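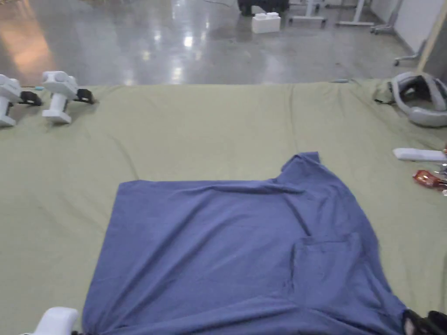

A blue T-shirt on the folding table, with a black gripper at the sleeve.

Why did the robot drop the shirt?

The folding robot at the Olby workshop in Istham has a simple job. It takes hold of a sleeve, lifts it and lays it across the shirt. One morning in July it closed its gripper 14 times and missed the cloth 11 times.

The fault was in a number. A robot must know how high its table is. The Olby robot had been told that the table was 5 millimetres lower than it really was. Its fingers pushed down too hard, and a sensor stopped the arm before they could pinch.

This stop is called a safety stop. It cuts the power to the arm when the push is too strong – even if the only thing underneath is a T-shirt. The same stop protects people's hands.

Engineers measured the table again and typed in the correct height. They then ran almost 100 test grips at low speed, with everyone standing back from the table.

New word
Calibration: checking a machine's measurements and correcting them.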